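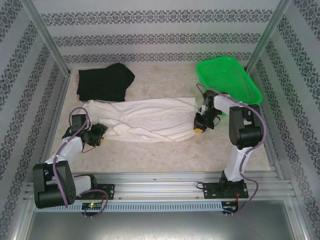 *Fig. 1. White cloth laid out lengthwise on the worktable, black folded garment behind it.*

Unit 4: Making a small film budget look larger

Handout, revised 4/6/19. Read before the screening of *Waltum*. Bring the blank budget sheet from Unit 3.

## 4.1 Terms

**Above the line.** Writer, director, producers, lead cast. These fees are usually fixed before prep begins.

**Below the line.** Crew, equipment, locations, sets, wardrobe, effects, post.

**Contingency.** Money held back for overruns. On the budgets in this unit it is entered as its own line and is not to be spread over the departments.

**Screen value.** What a viewer would guess a shot cost. The term has no accounting meaning. It is used here only to compare two ways of spending the same sum.

## 4.2 The three productions

All three are science fiction features made by small companies.

| Title | Main sets | Shooting weeks | Effects approach |
|---|---|---|---|
| *Waltum* | 2 | 4 | Miniatures, few digital shots |
| *Jikberg* | 9 | 8 | Mostly digital |
| *Lis* | 4 | 4 | In camera, some matte work |

*Jikberg* had the largest budget of the three and is the one most often described in class as looking cheap. Part of the problem is the schedule. Nine sets in eight weeks left less than a week for each, including lighting, and several were shot before the paint and set dressing were complete. Wide shots were dropped in the edit. The remaining close shots do not show where the characters are in relation to each other.

*Waltum* uses two sets for nearly the whole running time. The ship corridor was built in sections on wheels. By turning the sections and changing the practical lights, the crew got a cargo bay, a medical room and an airlock out of one build. The second set, the control room, was not altered.

*Lis* is harder to classify. Its exteriors were shot at a disused quarry, with sky replacement limited to locked-off shots. The camera does not move in any shot with a matte extension, and this kept the cost per shot low. It also gives the film a slow, formal look that some reviewers took for a style choice. Treat it as both.

## 4.3 Where the money shows

Spending tends to register with an audience in the following places:

- **Depth.** A lit background behind the actors reads as a large space, even when it is a painted flat.
- **Sound.** Room tone, footsteps and machinery extend a set past its walls. Sound design took a larger share of the budget on *Waltum* than on either of the others.
- **Repeat use.** A creature or vehicle seen in many shots spreads its build cost. One seen twice does not.
- **Wear.** New surfaces look like sets. Aging is cheap in materials and expensive in labor, so schedule it early.

Spending on the following is often lost: props that are never seen close up, ceilings in sets shot from eye level, and digital crowds in shots under two seconds.

## 4.4 Sequels

A sequel can reuse molds, digital models, costumes and sound libraries. The saving is real only if these were stored and labeled. Grasero, the company behind *Waltum*, kept its corridor sections but not the lighting plans, and the plans had to be redrawn for the second film. Enter storage as a cost on the first film's budget, under post.

Rights must also be checked. A model built by an outside effects house may belong to that house unless the contract states otherwise.
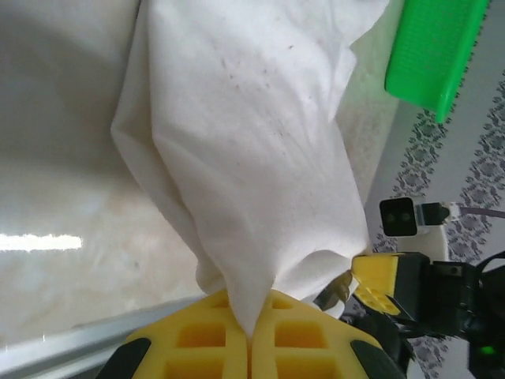
## 4.5 Exercise

1. Take the script pages handed out in Unit 3. Mark every scene that needs its own set.
2. Reduce the number of sets to two. Scenes may be moved, merged or cut, but the plot must still follow.
3. Move the money saved to lighting, sound or effects. State the amount on each line.
4. Write one page on what the new version loses.

Budget sheets without a contingency line will be returned unmarked.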